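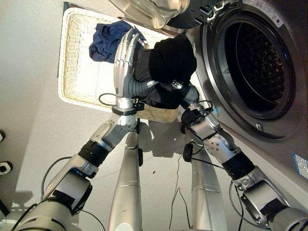 Dark clothes should be washed alone, and sorted before they get anywhere near the machine. I'll die on this hill. Everybody says modern detergents fixed it, just throw it all in. Fine. Then explain my gray towels. They were white in July.

My own rule - one basket, one color, nothing goes in the drum that hasn't been picked up and shaken out first. Takes 5 minutes. Pockets, sleeves, the sock hiding in a pant leg.
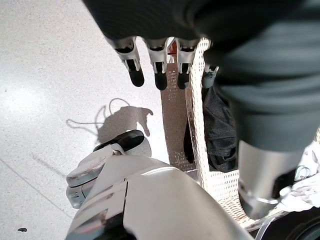 Dark stuff, one piece at a time.

And the basket matters more then people think. Those tall bags with a drawstring? Useless, you're digging blind. Get a wide one, open top, pale if you can so a stray black sock shows up. I paid 40 dollars for mine at Caldeira and I'd pay it again. Tip it toward the light when you think you're done. Look in the corners. Then start the wash.

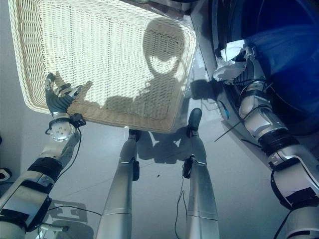
Tilt the basket, check the bottom.

Cold water for the darks, by the way. Inside out too. Different rant.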